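젯스트콤 게스트룸 사진 갤러리
2022년 11월 13일 일요일

날이 부쩍 쌀쌀해지니 손님방 이야기를 올리고 싶은 마음이 자꾸 들더라고요. 젯스트콤에서 가장 작은 방인데도 다녀가신 분들이 유난히 안부를 많이 물어봐 주시는 방이에요. 예전에는 책상과 상자가 벽을 다 차지하고 있어서 손님이 오시면 거실을 내어드려야 했거든요. 11월 들어 마음먹고 침구부터 하나씩 다시 맞췄고, 색은 흰색과 회색을 바탕으로 하고 나무색을 조금만 섞기로 했어요. 욕심을 내자면 끝이 없지만(커튼은 아직도 고민 중입니다!) 이만하면 며칠 편히 쉬어 가시기에 괜찮겠다 싶어 사진을 먼저 올려 봅니다.
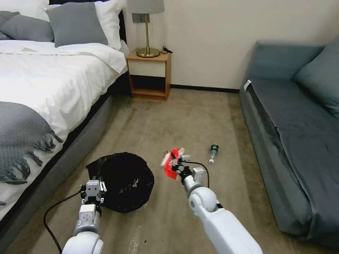 흰 이불 위에 술 달린 회색 니트 담요를 걸쳐 두었어요. 새벽에 발이 시릴 때 끌어 올려 덮으시면 참 포근합니다.

담요를 고르는 데만 꼬박 6일이 걸렸다는 건 조금 부끄러운 이야기네요. 더 도톰한 것도 있었지만 이 방에는 역시 차분한 회색이 어울리는 것 같아요. 베개도 흰색과 회색을 섞어 두었으니 높이를 바꿔 가며 편한 쪽으로 베시면 되고요. 협탁은 아래 칸이 트여 있어서 주무시기 전에 읽던 책이나 안경을 넣어 두기 좋답니다. 서랍 달린 큰 장을 들일까 한참 망설였는데, 작은 걸로 하길 잘했다고 지금도 생각해요.

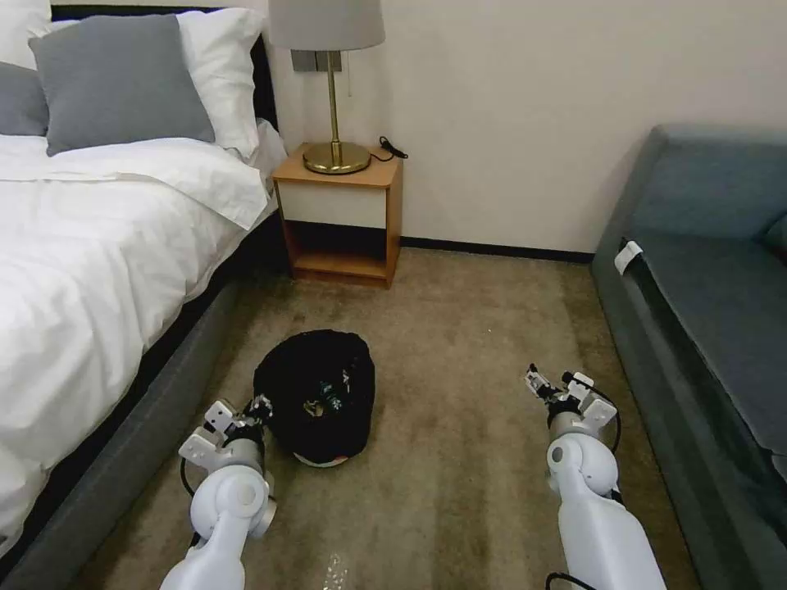

카펫 위의 검은색 천 가방, 그리고 협탁 위 황동빛 스탠드. 갓 아래로 가느다란 당김줄이 늘어져 있어요.

소파는 청회색으로 골랐어요. 침대와 마주 보는 자리라 앉아서 차 한잔하며 이런저런 이야기를 나누기에 그만이고, 외투를 잠깐 벗어 두기에도 편하지요. 바닥 카펫은 베이지색이라 맨발로 다니셔도 좋고요. 다음에는 복도와 욕실 사진도 정리해서 올릴게요. 침구나 가구에 대해 궁금한 점은 방명록에 편하게 남겨 주세요. 답이 조금 늦더라도 꼭 읽고 하나하나 답해 드리겠습니다.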